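22 April 2025

Came in to find the arm stopped with its nose in the air and a red light on the cabinet, like a dog that has eaten something and wants credit for telling me. Protective stop, joint four, sometime in the night. The log said it had managed 72 cycles out of the 300 I'd left it, then given up. I had told Stisstead on the phone that they would have the full run by lunch. I am going to stop telling Stisstead things.

Cleared the fault, jogged it home, restarted. Fault. Cleared it, swore at it, restarted. Ran beautifully for seven cycles, long enough for me to go and make coffee, and faulted while I was pouring the milk.

So I did what the manual wants, which is to begin at page one and insult my own intelligence. Is the air on? The air was on. Is the payload set correctly? I was about to skip that one. The payload was set for the old tool, the one we took off when the Mäkelä gripper went back for repair. Whoever swapped the tool had not changed the number. I checked the sheet on the clipboard to see who it was and the initials were mine.

That should have been the end of it. Changed the number, felt foolish, pressed go. The arm made it through 40 cycles and I had already started composing a breezy email. Then on the way down it went a hair past where it ought to stop, touched the table, and tripped. No harm done, except to the email.

Spent the rest of the morning on the wrist camera, stepping the thing down a little at a time with the speed turned so low that I could have grown a beard between moves. Saved a picture from each stop. By the end I had a folder full of gray tabletop, and I knew every crumb on it personally. 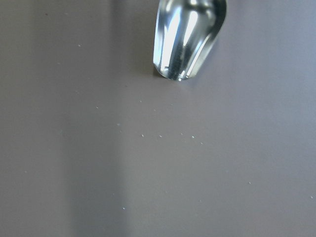

From the wrist camera, during the slow jogging. Shiny thing top, specks everywhere else.

I wiped the table after that, on principle. Then it occurred to me that if the table was that grubby, the locating holes probably were too, and I unbolted the fixture and looked. One hole had a sliver of swarf in it, thin as an eyelash. The whole fixture had been sitting on a very slight tilt, and I had taught the heights on top of the tilt like a man hanging pictures in a house that is falling down. Cleaned it out, bolted it back, retaught all the heights. Tedious. My knees are not what they were and the pendant cable is still too short, a thing I have been meaning to fix since last July.

The part I didn't like came after. I wanted to be sure the stop still behaved, so I ran it slowly and opened the gate. The arm kept going. Not far and not fast, but a gate that opens and an arm that moves are two things I prefer not to meet together. I hit the big red button and that worked, thank goodness. Traced it to the gate switch, where the bracket had worked loose enough that the switch still thought it was shut if you opened the gate gently. I always open it gently. I have been walking in and out of there for weeks like a polite burglar.

Locked it out, hung the tag, wrote it up for Temusbridge with a drawing of the bracket that looks like a hat. They are sending a new switch and a better bracket. Until those are in and tested, nothing moves, and I told them so in capital letters in case the drawing put them off.

Rerano rang at four to ask whether the cell was "broadly available." I said it was broadly off. Silence on the line, then a question about next week's schedule.

Rang Stisstead last. They were very nice about it, and that was worse. Home by six, leftover soup. Must remember to put the right payload on the clipboard sheet, and to buy a longer cable. And milk, as I left the carton open by the coffee machine all day.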